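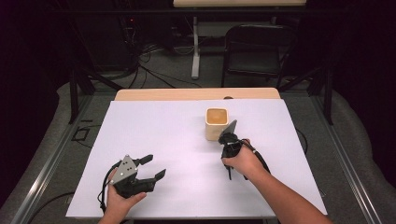
If you do your little jobs at a nice wooden table, put a plain white board down over it first. I resisted this for years (my neighbor Constanza Cabral kept after me about it!) and now I wouldn't be without one. A dropped screw shows up right away, crumbs wipe off in one pass, and the table underneath keeps its finish.

Leave a few inches of wood clear at the far edge so you have somewhere to lift the board from. Keep one open cup within easy reach for odds and ends, and pick a light-colored one, so you can see down to the bottom without tipping everything out. Mine gets emptied every evening, or at least I try, and washed with dish soap on the first of the month.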